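Frequently Asked Questions: Household and Bench Tasks

Maintained by Leonor Paiva, Rurnlow

Can a robot arm do household chores yet?

Some chores, under conditions. A single arm on a fixed mount can pick up a rigid object of known size and set it down in a marked place with good reliability. It can wipe a flat surface. Folding, sorting mixed laundry and loading a dishwasher after a real meal remain research problems. Success rates quoted for these tasks depend heavily on how the items were arranged before the run.

What about shop-floor work?

Shop floors are easier. Parts arrive in the same orientation, lighting is controlled, and a fixture can be built for the one object being handled. Our Matos cell at Arnden has done kitting and tray loading since November with 2 operators on shift. It stops when a part is out of tolerance and waits for a person. A home has no equivalent of that person unless the owner is standing there.

Why is tidying a table harder than it looks?

Tidying combines several problems. The system must decide what belongs where, find a grasp for each object, and avoid knocking over the neighbors. A person does the first step without noticing it. A robot needs a rule or a large number of demonstrations.

How many demonstrations does a task need?

For one object and one target, our Gratimen policy reached a usable level at 3000 recorded runs. Changing the table surface cost us part of that performance. Changing the object cost more. Published work using pretrained models reports smaller numbers, but the test conditions are rarely the same.

Do you need an expensive arm?

No. Low-cost arms with printed links are adequate for light objects. Expect some flex in the links and recalibrate after any collision. Check the fasteners at the wrist weekly.

Which test task do you recommend for a first setup?

Putting chess pieces away in a container. The pieces are small, rigid and top-heavy, and they stand close together, so a careless approach tips a neighbor. An open basket makes a forgiving target. 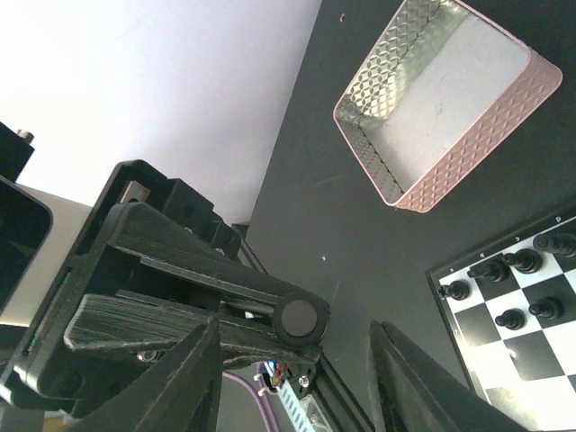 Start with one piece and a fixed basket position. Add pieces only after the arm completes 17 consecutive transfers without a drop. Then move the basket between runs. Most policies fail at this stage, usually by releasing at the old position.

Does black on black cause trouble?

Yes. Dark, glossy pieces on a dark surface give weak edges and bright reflections. Depth sensors often return gaps on them. Diffuse lighting helps more than brighter lighting.

When will a general home robot be available?

We do not give a date. Of the 11 chores on our internal list, we would leave 2 running without supervision. The list is reviewed when a new policy is released.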